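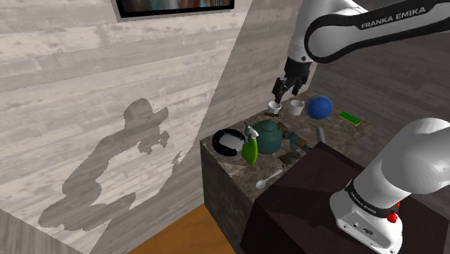 Flidcombe bar swaps its cocktail menu for a tap, and asks the same price

The Drumex, a cocktail bar on the main street in Flidcombe, has stopped shaking its house drinks to order. Since the start of the week the three most popular ones come premixed out of a tap, and the printed menu calls this "a fresher way to drink."

Fresher than what, the menu doesn't say. The drinks are mixed in the cellar in batches of 70 servings, with the lemon juice already in. Anyone who has left cut citrus in the fridge overnight knows what happens to it. Owner Dexter Aquino says the kegs are emptied within two days and that the juice is strained before it goes in, which he believes keeps the flavor bright.

"People want their drink before their friends have finished theirs," Aquino said. "We had a line at the bar every night in December, and half the line gave up and ordered beer."

That part is easy to believe. A tap pour takes seconds, and the old ginger and rye drink, with its muddled sage and its egg white, could take one bartender most of a song. The sage is now a syrup. The egg white is gone, replaced by something Aquino describes as "a plant foam" and would not describe further.

The system was put in by Skultine, a supplier of bar equipment, whose brochure promises 2,903 identical pours between deep cleanings. It is an oddly exact number. Asked where it came from, Aquino said he had wondered about that too and would be cleaning the lines a lot more often than the brochure suggests.

Regulars who stopped by on opening night were split. The gin and cucumber held up best, cold and sharp with plenty of fizz. The rye drink was sweeter than before and a little flat by the bottom of the glass. The third, a sour made with Szewczyk plum brandy, tasted mainly of plum, and a couple at the end of the bar sent theirs back to ask for more lemon. They got a wedge.

What has not changed is the price. Each drink costs exactly what it did when somebody stood there and made it, although the bar now needs fewer hands on a busy night. Aquino says no one has been let go and that the savings will go into "better ice." The ice on opening night looked like the old ice.

Drinks off the tap menu can still be made by hand, and alcohol-free versions of all three will be added later this spring – also premixed, also from a keg. Customers who want real sage in the glass can ask for it at the bar, at an extra charge.

The Drumex opens at five. The tap menu is on trial until summer, when Aquino says he will look at sales and decide whether to add more lines.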